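4.2 Small-item tidying

The third group of chores concerns light objects that people handle without much thought: sponges, brushes, small bottles and cups. We chose a dressing-table set because its contents differ in stiffness and shape while all staying within reach of two arms. Work was carried out on the Atdale bench, using the Anolik controller described in Section 3. Each trial asked the system to clear the set into its proper place, and a trial was counted as complete only if every item had been put away without help from the operator. Figure 4 shows the bench with the two arms over the items. 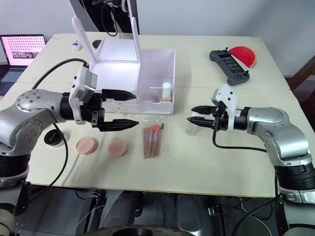 Figure 4. Two-arm bench with round sponges, bagged brushes, a clear cup and a white open-fronted enclosure.

Of 183 trials, 169 were completed. The remainder failed for different reasons, and bagged items were the most common one. A thin bag gives way when the fingers close, so the grasp point moves and the planned lift no longer applies. Clear plastic caused a second kind of error – the depth estimate often fell on the table behind the object. Sponges gave little trouble once the closing force had been lowered.

Speed remains the weaker result. The median trial took 538 seconds, whereas adults given the same task in the Gusham study finished in 20. We agree with Osei that a completion rate alone says little about whether a machine is ready for the home. On this evidence, the chore can be done on a fixed bench with known items, but a household would still find it quicker to do by hand.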